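Notes from the Bondus open house

I'd been meaning to get out to Bondus for years, and in June I finally made the drive to Vorkley (49 miles, with a stop for pie). Visitors went through in groups of 12, and ours was a friendly bunch who asked far too many questions, bless them!

My favorite stop was the Velunia cell, where a robot arm works on old desktop computers. We stayed 22 minutes and I could have stayed all afternoon.
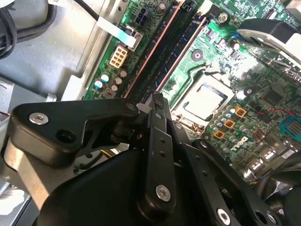
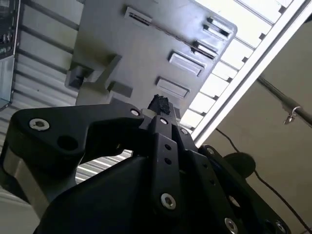
The gray plate with the raised holders, and below, the arm with a memory module in its fingers over an open Dell.

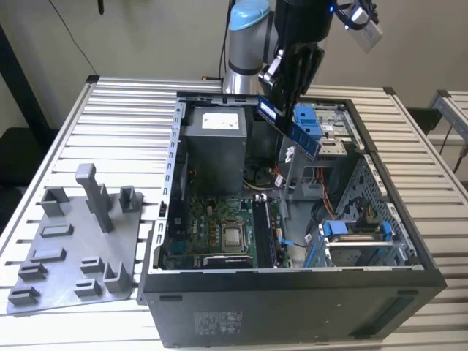

Looking after a cell like that is mostly small, patient chores, we were told. Each morning they go over the gripper screws with a hex key, wipe the camera lens and check that the plate hasn't crept along the table. Four jobs go on the monthly list, and the one everybody dreads is checking the cable that runs down the arm. I have the same trouble with my sewing machine, so I felt right at home.

Coffee was in the Marinho room afterward, and I went back for a second cinnamon roll.

Comments

Did they let you try the controls? My grandson would love it.

Lovely write-up, and now I want pie.

Recent posts
Two days at the Marinho tool fair
A rainy walk through old Vorkley

Contact | Copyright, all rights reserved | Back to top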